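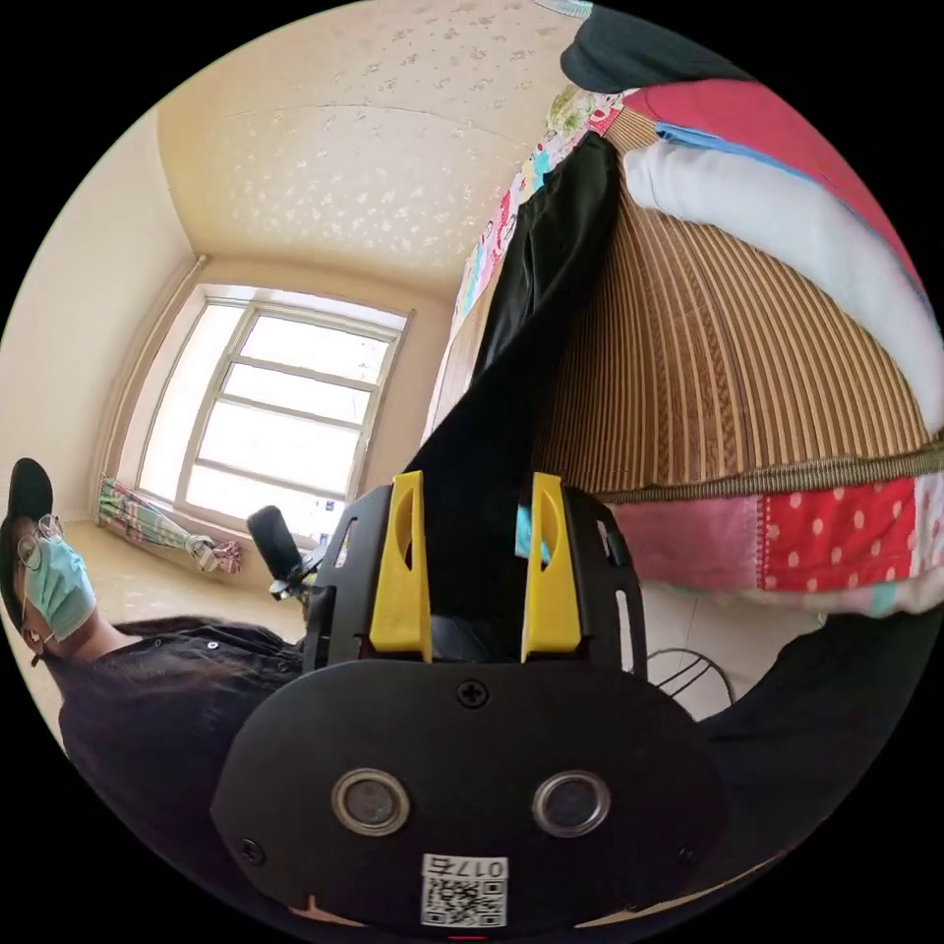 Bon, la mise à jour de novembre de Kiditz est enfin datée, enfin presque : le studio Pirbridge a lâché ses notes de version hier soir, et il y a dedans un truc que je réclame depuis la sortie, à savoir une vraie refonte du Rorent. Pour ceux qui n'ont jamais mis les pieds dans les marais de Krishnan, le Rorent, c'est ce gros crustacé planqué sous la vase qui vous attrape pile au moment où vous buvez votre potion. Ses nouvelles pinces sont droites et parallèles, un peu comme les deux doigts jaune vif sur la photo, et elles prennent la même couleur quand il s'énerve. Quand elles virent au jaune, on roule. Sur le côté, hein, jamais en arrière, j'ai assez donné.

Jusqu'ici le combat avait un souci que tout le monde connaissait : la saisie partait sans prévenir. Aucun son, aucune animation lisible, et hop, la moitié de la barre de vie envolée. J'ai vu des joueurs très corrects renoncer à toute la zone à cause de cette seule attaque (moi le premier, j'ai fait le détour par les falaises pendant des semaines). Avec la mise à jour, le Rorent claque d'abord des pinces, puis il y a un petit temps mort, et seulement ensuite il se jette sur vous. Ça laisse de quoi réagir, même avec une hallebarde dégainée.

Par contre, ne vous réjouissez pas trop vite ! Si vous ratez l'esquive, la prise fait plus mal qu'avant et elle inflige un état tout neuf, l'enlisement, qui vide l'endurance tant qu'on n'est pas sorti de l'eau. Les racines sèches en guérissent tout de suite, donc remplissez la sacoche avant de partir. On en trouve plein près du camp sud, derrière la barque retournée, là où personne ne va jamais parce que la musique s'arrête.

Côté faiblesses, la foudre reste le bon choix sur la carapace, mais les pinces craignent maintenant le feu et uniquement quand elles sont jaunes. J'aime beaucoup l'idée. Ça oblige à rester au contact au pire moment, et à deux joueurs ça devient franchement drôle : l'un attire la bête, l'autre tape sur les articulations en priant. Casser une pince la prive de sa saisie jusqu'à la fin du combat, et casser les deux donne le nouveau matériau rare, l'éclat de mandibule, qui sert à forger tout l'équipement de la saison.

Yaroslav Didenko, qui dirige les combats chez Pirbridge, en a parlé un bon moment pendant la diffusion du studio. « On voulait que les gens aient peur du Rorent pour de bonnes raisons, a-t-il expliqué. Avant, ils avaient surtout peur de la caméra. » Je note qu'il l'a dit en riant, mais la caméra dans les marais, on va quand même en reparler, merci. Elle se coince toujours dans les roseaux et les notes de version n'en disent pas un mot. Il a aussi confirmé que la version difficile du monstre demandera d'être au rang 15, ce qui me paraît un peu haut pour ceux qui reprennent après une pause. Mes deux camarades de chasse habituels sont encore loin du compte et je sens que je vais passer le mois à les traîner de quête en quête.

L'autre gros morceau, c'est le coffre. Il passe à 300 emplacements ! J'ai relu la ligne trois fois. Fini le tri dans la boîte de champignons avant chaque sortie, fini les écailles vendues par erreur au marchand parce qu'il fallait bien faire de la place. L'agrandissement est gratuit et s'active en parlant à l'intendante, dans la grande salle, une fois la mise à jour installée. Les tenues ont enfin leur propre onglet aussi, et on peut marquer un objet comme favori pour éviter de le fondre bêtement (toutes mes pensées à mon premier casque de Rorent).

Il y a également un défi de fidélité, et là je suis plus mitigé. Il faut se connecter 365 fois pour obtenir le titre et la cape assortie. Les connexions n'ont pas besoin de se suivre, c'est déjà ça, et celles d'avant la mise à jour comptent. N'empêche, une récompense pour avoir lancé le jeu et regardé son feu de camp, je trouve ça un peu triste. J'aurais préféré une chasse spéciale, ou même un bête concours de pêche. La cape est superbe, évidemment, et évidemment je vais la vouloir.

Pour le reste, pas mal de petites corrections : la cloche du village ne réveille plus les montures pendant les scènes, l'arc lourd perd un peu de puissance sur les tirs chargés (ça râle déjà beaucoup sur le forum), et les invitations de groupe devraient arrêter de disparaître quand l'hôte change de région. J'attends de voir, on nous avait déjà promis ça cet été. Le temps de chargement entre les marais et le village doit baisser aussi, sans plus de précision.

Pirbridge n'a pas donné le jour exact, juste que le téléchargement sera disponible en début de matinée sur toutes les plateformes en même temps. Les serveurs seront coupés pendant la nuit qui précède, alors ne commencez pas une longue expédition juste avant, la progression en cours ne sera pas conservée. De mon côté j'ai déjà préparé mes racines, mes bombes et une armure contre la foudre dont je n'aurai aucun besoin. Je ferai un petit retour sur la version difficile dès que je l'aurai battue, ou dès que j'en aurai marre de perdre. Si vous avez testé une bonne combinaison avec l'épée courte, racontez-moi ça dans les commentaires, je sèche complètement sur cette arme.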